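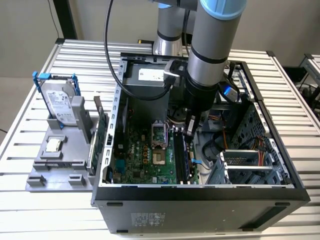
Chapter 2
Inside the case

I put off opening a computer for years. I had a perfectly good screwdriver and a desktop that wheezed, and I still paid the repair shop in Manzano 155 pounds to add a stick of memory (yes, really!). When I finally got the side panel off myself, I was a bit cross at how simple it all looked.

So lay your tower on its side, open side up, and have a good nosy before touching anything. The big green board is the motherboard, and nearly everything else plugs into it. The grey box with the label on top is the power supply – leave that one shut, please! Follow the orange and yellow wires and you'll soon see how far the power travels.

Now find the processor socket. With its lid lifted and no chip fitted, it's just a small square, and it's the bit I'm most nervous around, even now. Keep fingers and sleeves well away. The memory slots are much friendlier, and they're where we'll start.

You'll need the Rekow practice tower or any old desktop you don't mind losing, plus a free hour.

Before you read on
Unplug the mains lead. Touch bare metal on the case. Put your screws in a saucer, or you'll be crawling about under the table like I was.

2.1 Taking out a memory module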